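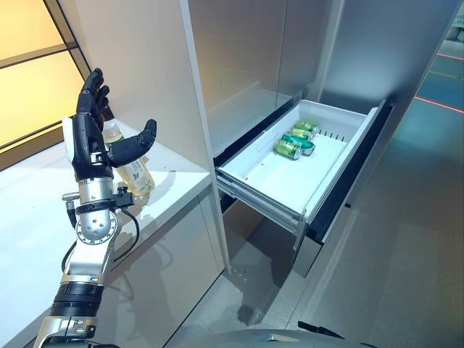 Can a robot put the groceries away?

A household chore looks like one job. To an engineer it is a list of smaller jobs, and a machine has to finish every one of them before the chore is done.

Take the job of fetching a cold drink. A person walks to the fridge, opens it, picks up a can and closes the door. You have probably done it half asleep. A robot has to work through these steps:

Find the fridge.
Find the handle and pull it the right way.
Find one can among the others.
Move the hand to the can without hitting the shelf or drawer.
Grip the can.
Lift it out and close the fridge.

Seeing the can

A robot sees with cameras. A computer program compares what the cameras pick up with pictures it has studied before. The program used at the Danari test kitchen was trained on 3,458 pictures of kitchen objects. Cans standing in a neat row are fairly easy for it. Cans lying on their sides in a drawer are harder, as they point in different directions and one can hide part of another. Shiny metal and clear plastic are also difult to judge, so a bottle you can see through may confuse the program about where the bottle ends and the bench begins.

Holding the can

Your hand has skin that feels pressure, and it tells your brain when something starts to slip. Many robot hands have fingers and a thumb like yours, but much less feeling. If the grip is too weak, the can falls. If it is too strong, the can is crushed. Hala Srour, who programs robot hands at Danari, sets a different grip limit for each type of object. An egg has the lowest limit in her table.

The shape of the grip matters too. To hold an upright bottle, the fingers and thumb curve into the shape of a letter C. To lift a can that is lying down, the hand must turn and reach from above, and the arm needs room to do this.

How well does it work?

In November the Danari team asked a robot called Marty to take one can from a fridge drawer and place it on the bench. Marty succeeded 59 times in 100 tries. Most of the failures happened when a can rolled after being touched. The program had measured where the can was, but by the time the fingers closed the can had moved.

Shop work

Shops give robots some easier jobs. In a warehouse, every box of one product is the same size and colour, and it is stored in the same place. Machines already move boxes like these. Filling a fridge at the front of a shop is slower work for a robot, since customers move things around.

So, can machines do chores yet?

Some can do parts of them. Robot vacuums clean flat floors, and dishwashers wash plates that a person has loaded. A machine that can do any chore in any kitchen is still being worked on.

Words to know

Actuator: a part that makes a robot's joint move.
Grip limit: the strongest squeeze a robot hand is allowed to use.
Sensor: a part that measures something, such as light or pressure.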